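Multon Bamari Desk Board, Gloss Black

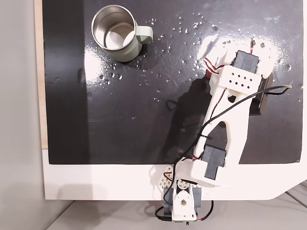

Can the surface be left with water standing on it?
Wipe it within 4 hours. The gloss coat is sealed on the face and on all four edges, but hard water leaves a mineral ring if it is allowed to dry in place.

Description
The Bamari is a loose-laid protective board for desks, side tables and counter ends. It sits on top of existing furniture and takes the wear from mugs, glasses and small equipment. The face is high gloss and will show droplets, dust and fingerprints under direct light. Customers who work beside a window may prefer the matte version (Bamari M, ordered separately).

Specification
Item number: 791
Color: gloss black
Length: 57 in
Thickness: 6 mm
Face: sealed gloss coat, one side only
Underside: uncoated, with 4 self-adhesive pads supplied loose
Fixing: none required
Country of assembly: see carton label

Use with hot and cold drinks
Double-wall steel mugs may be placed directly on the board. Single-wall steel mugs, such as the Yoon 6 oz, pass heat through the base and should stand on a coaster when filled with boiling liquid. Cold cups collect condensation on the outside in humid rooms; lift the cup and dry the base before setting it down again. Do not slide ceramic with an unglazed foot across the face. Scratches in the gloss coat cannot be polished out.

Cleaning
Blot spills with a dry microfiber cloth, then wipe in one direction. For dried spots use a cloth dampened with white vinegar and water in equal parts, and rinse with clean water. No scouring pads, acetone or wax polish. Glass cleaner without ammonia is acceptable.

Fitting
Clean the furniture top and let it dry. Turn the board face down on a blanket and press one pad into each corner, 6 mm in from the edge. Leave for an hour before turning over. Water that gets under the board will not drain, so lift it and dry both surfaces after any large spill.

Stock and delivery
Ships flat from the Cakutley warehouse. Boards are inspected under strip light before packing. Transit damage must be reported with the carton retained. Replacement pads are sold in packs of 4.

Product contact: Iwona Wasilewska, Surfaces
Page revised Sep 13, 2020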